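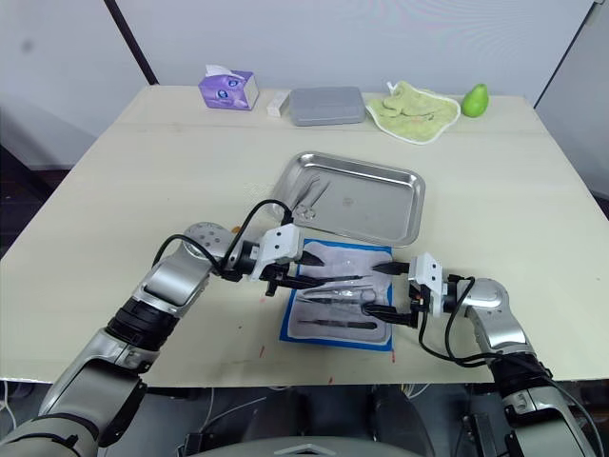

4 地图改版与手持模型的调整

4.1 版本背景

Jarkuna是一款以小队对抗为主的第一人称射击游戏，由Halliday发行。游戏的多人模式分为夺点和护送两类，前者在正方形布局的地图上进行，后者使用一条较长的主路线，沿途设若干检查点。除官方地图以外，玩家可以用随游戏附带的编辑器制作地图，并放到社区服务器上运行。本文前几节讨论了编辑器的工具限制和社区服务器的轮换方式，本节转向一个较具体的问题：同一张地图经过多次改版以后，对局的节奏发生了怎样的变化，玩家又是如何谈论这些变化的。

选取的两张地图是Vollton和Trinport。Vollton是官方夺点图，场景是一座停用的水泥厂，中央为料仓，两侧各有一条较窄的通道，北侧另有露天堆场。Trinport最初由社区作者Santeri Huttunen制作，是一张护送图，场景为港口仓储区，后来被发行方收入官方轮换。两张地图都在2020年5月21日的更新中做了较大修改，这次更新同时调整了手持武器的显示模型，因此玩家在更新后的讨论里经常把两件事放在一起说。本节尽量把二者分开处理，先讲地图，再讲模型。

需要交代的是，Jarkuna的更新说明通常写得很短。以这次更新为例，关于Vollton的说明只有“调整料仓周围的掩体”和“修正堆场若干碰撞问题”两句，没有列出具体位置。Trinport的条目略长，提到第二检查点附近的楼梯被重新设计，但没有说明原因。下文对改动内容的描述来自新旧两个版本的地图文件对照，而不是更新说明本身。

4.2 材料与编码方法

材料有两类。第一类是对局录像，共123场，全部来自同一家社区服务器的自动存档。服务器的模拟频率为每秒30次，录像按照同样的频率保存玩家位置、朝向、生命值和开火事件，不保存语音。第二类是论坛讨论，从游戏官方论坛的地图版块和社区服务器自设的留言板中收集，去掉重复发帖和只有表情的回复以后，保留的帖子超过444条。

录像按版本分为改版前和改版后两组。每场录像先由脚本切分为回合，再在每个回合内标出首次接触、首次占领、人数失衡和回合结束四个时间点。首次接触指两队中任意一名玩家第一次对敌方造成伤害；如果伤害来自投掷物且双方没有视线，则顺延到下一次满足条件的事件。这个规则在Vollton上影响较大。不少玩家开局就习惯性地往料仓上方投掷，偶尔会擦到对面的人，把这类事件算作接触会使时间点明显提前，也无法反映两队何时真正交火。

论坛帖子由2名编码者独立阅读，编码表包括谈论对象、评价方向、所依据的经验和是否提出修改建议四个项目。编码者先用一小批帖子试编，对照分歧后修订了编码说明，再处理全部材料。最常见的分歧出现在“谈论对象”一项。有些帖子只写“中间变得很难守”，没有指明地图，只能依靠上下文判断；上下文仍不能确定的帖子被归入“不明”，不参与后面的比较。

对录像的观察没有采用统计检验。两组录像的玩家构成并不相同，改版后有一部分老玩家转到了另一款游戏，同时有新玩家加入，因此数值上的差异不能直接归因于地图。下文主要讨论路线和交火位置的变化，这些变化在录像里能够直接辨认，也能与地图文件的改动对应起来。

4.3 Vollton：料仓区域的掩体

改版前的Vollton在料仓底层有一排低矮的水泥墩，排列方向与两队出生点的连线平行。站在水泥墩之间的玩家只能防住来自侧面的射击，对正面几乎没有遮挡。因此早期的占点方式比较固定：一名玩家从正面进入，其余玩家绕到侧面的窄通道，等正面开始交火后再推进。占领方一旦站稳，会立即有人爬上料仓外侧的检修平台，从上方压住对面的出口。

新版本把水泥墩改成了交错摆放，并在检修平台的栏杆外侧加装了挡板。交错摆放以后，底层玩家有了可以依靠的正面掩体，而平台上的玩家虽然受到更多保护，却不能再看到底层靠墙的一段区域。对照录像可以看到，改版后进入料仓的路线更加分散，窄通道的使用减少，从正面进入的玩家更愿意停留在水泥墩后面，等待队友靠近。

这种停留改变了回合前段的节奏。改版前，首次接触之后往往很快就出现人数失衡，一方失去正面的那名玩家后，侧面的推进也跟着停下来。改版后，首次接触到人数失衡之间多了一段僵持，双方隔着掩体对射，互有损失但很少有人立刻倒下。论坛上对这段僵持的看法分歧较大。支持者认为料仓终于成了可以守住的位置，反对者则抱怨回合变得拖沓，尤其在人数较少的服务器上，两边常常各剩一个人躲在相邻的墩子后面。

北侧堆场的改动没有引起太多讨论，在录像中却留下了较清楚的痕迹。旧版本的堆场里有一处碰撞缺口，熟悉地图的玩家可以从两堆砂石之间跳过去，比正常路线更早到达后门。这个缺口在新版本中被补上，原先依赖它的玩家在改版初期仍会朝同一位置起跳，撞上看不见的边界后再绕路。几名经常出现在录像中的玩家过了若干场才完全放弃这条路线。地图版块里有一个帖子专门收集类似的旧路线，回帖人把它们叫作“祖传近道”，并按是否仍能使用加以标注。

堆场缺口被补上，还影响了防守方的站位。过去总要留一个人看住后门，现在这名玩家可以晚一些再过去，于是防守方在回合开始时多了一名能够支援料仓的队员。前面提到的僵持可能也与此有关，但现有录像无法把掩体的影响和人数分配的影响完全分开。

4.4 Trinport：楼梯与检查点

Trinport的情况有所不同。它先以社区地图的形式流传，经过Huttunen本人多次修改后才进入官方轮换，玩家对它的早期版本仍有较深的印象。社区版本的第二检查点设在一座双层仓库里，护送车从底层穿过，二层是一圈走廊，只有一道直梯通往上面。直梯顶部正对护送车的停靠位置，防守方通常把主要火力放在那里。

在社区留言板上，Huttunen对这道楼梯做过说明。他写道，最初的设计希望二层成为防守方的最后阵地，所以有意限制上楼的方式；后来他发现进攻方干脆不再上楼，而是全部留在护送车后面，二层的防守玩家虽然安全，却很难对底层施加影响。他先后尝试过加宽走廊和降低栏杆，效果都不理想。官方收录后，楼梯被改成中途转折的两段，转折处另开一道门，通向仓库外墙的铁架。

改版后的录像里，进攻方重新开始争夺二层。外墙铁架成为常用的侧翼路线，转折平台则成为双方交火最密集的位置之一。由于平台面积很小，投掷物在这里的作用被放大，携带投掷物的角色也更频繁地出现在进攻方阵容中。一些防守玩家改为提前占据平台，在护送车到达之前先与进攻方的侧翼交火，第二检查点的争夺因此从车到站之后提前到了车进门之前。

玩家讨论的重点并不在楼梯本身，更多集中在灯光上。新版本把仓库内的顶灯调暗，转折平台的门外则是明亮的码头，从室内望向门外时，敌方轮廓很清楚；反方向看则要困难得多。有玩家提出给平台加一盏壁灯，也有人认为这种明暗差别正好弥补了进攻方路线过多的问题。后续更新没有改动灯光，只把门框的颜色改得稍浅。

第一和第三检查点在这次更新里几乎没有变化，交火位置也与旧版本接近。唯一值得记录的是第三检查点旁边的集装箱堆。旧版本中可以站在最高一层，新版本把顶面改成了倾斜的帆布，玩家跳上去会滑下来。论坛上很少有人提到这处改动，录像中也只有个别玩家试着往上跳，说明它原本就不是常用位置。

4.5 手持模型与画面占用

第一人称射击游戏一般把玩家的手臂和武器放在画面下方，武器指向中央准星。Jarkuna在这次更新以前采用单侧构图，持枪手从右下角进入，另一只手只在换弹和近战时出现。更新后，大部分工具类装备改为双侧构图，两臂分别从左下角和右下角伸向中央。双侧构图的布局可参看图4：两条机械臂从下方两角伸向浅色桌面的中部，末端为白色夹爪，左侧夹爪的黑色指部夹着一把黑尖镊子。

双侧构图对画面下半部分的占用更大。玩家最直接的反应是要求增加“缩小手持模型”的选项，这一要求在论坛讨论中反复出现，措辞也相当一致。提出要求的玩家多数提到了维修工具。使用维修工具时，左手托住部件，右手操作工具，两条前臂会遮住脚下的地面，因而看不到滚到身边的投掷物。在Vollton的料仓底层，玩家经常贴着水泥墩停留，这个问题比在开阔处更明显。

也有玩家喜欢新的构图，理由集中在动作的可读性上。旧版本中，维修、拆除和安装三个动作共用一套右手动画，旁观者和使用者都要看进度条才能区分。新版本为三个动作分别制作了双手动画，玩家不看界面文字也能知道自己正在做什么。一名长期担任服务器赛事解说的玩家在帖子里提到，旁观视角下的拆除动作比过去容易辨认，解说时不必再等界面提示。

发行方随后加入了视野调节，但视野滑块只改变场景，不改变手持模型。把视野调大以后，场景中的物体变小，手臂的大小保持不变，相对比例反而显得更加突出。这种处理在同类游戏中并不少见，通常把手持模型与场景分开渲染，避免较大的视野使枪身拉长。问题在于，Jarkuna的设置界面没有说明这一点，玩家容易以为滑块没有生效。编码材料中有一组帖子专门讨论这件事，发帖人互相贴出自己的设置，最后得出的办法是修改本地配置文件，而该办法在后来的版本里又失效了。

4.6 玩家如何归因

把录像与帖子放在一起看，最明显的特点是玩家的归因对象与实际改动常常不一致。关于Vollton的抱怨里，有相当一部分把回合变慢归咎于武器伤害下调，而这次更新并未修改伤害数值。另一些帖子认为是复活时间变长了，地图文件和规则文件都没有支持这一说法。产生这种印象的原因可能在于掩体更有效，玩家打出的子弹更多地落在墩子上，命中次数减少，主观上就成了“打不动人”。

Trinport上的归因则更多指向作者。Huttunen的名字在帖子中出现得很频繁，玩家习惯把改动称为“他的新楼梯”或“他改的仓库”。但从官方收录开始，地图由发行方的关卡人员维护，Huttunen只以顾问身份参与过一次试玩。他在留言板上回答过几次提问，说明哪些改动出自自己，哪些不是，回答之后相同的问题仍会再次出现。社区地图带有明确的署名，玩家在长期交流中已经把地图和人联系在一起，这种联系没有随着维护权的转移而改变。

官方地图没有署名，关于它们的讨论便缺少一个可以指向的个人，常用的主语是“他们”或直接使用发行方名称。两类地图的讨论语气也有差别。对Trinport的批评多附带具体建议，例如把门移到楼梯的另一侧，或者在铁架末端加一道矮墙；对Vollton的批评则更多停留在好与不好的判断上，提出建议的帖子较少。不过，这种差别未必只由署名造成。Trinport的讨论者中有一些人自己也做地图，熟悉编辑器里的术语，习惯于从修改的角度说话。

手持模型的讨论又是另一种情形。玩家对模型的描述大多准确，因为变化就在画面上，更新前后的差别一眼可见。争论发生在它的后果上：遮挡是否真的影响胜负，动画是否拖慢了维修速度。后一个问题可以用录像检查。维修动作从开始到完成的时长在更新前后没有变化，只是新动画的收尾动作较长，武器重新举起的画面出现得晚，而实际可以开火的时间点与旧版本相同。得知这一点的玩家在帖子里建议缩短收尾动作，这条建议后来得到不少附和。

4.7 材料的局限

录像全部来自一家社区服务器，该服务器的地图轮换由管理员手动维护，Vollton出现的次数多于Trinport。管理员还会根据在线人数临时跳过较大的地图，因此Trinport的录像集中在晚间人数较多的时段，人数较少时的打法在材料中很少见到。第二检查点的交火密度可能因此偏高。

论坛材料的局限在于发帖人的构成。经常发帖的玩家往往也是游戏时间较长的玩家，他们记得旧版本的细节，对改动更加敏感。新加入的玩家没有旧版本可供比较，即使对料仓的僵持感到不满，也不会把它表述为改版的结果。编码表中的“所依据的经验”一项可以部分反映这种差异，但许多帖子没有写明作者玩过哪些版本，该项的空缺较多。

另外，本节没有处理语音交流。小队在料仓前的等待究竟是商量好的配合，还是各自找掩体后自然形成的停顿，仅凭位置数据无法判断。下一节使用同一服务器上若干固定队伍的赛后访谈，对小队内部的分工和指挥方式作进一步讨论，其中涉及Trinport的部分沿用本节对检查点的编号。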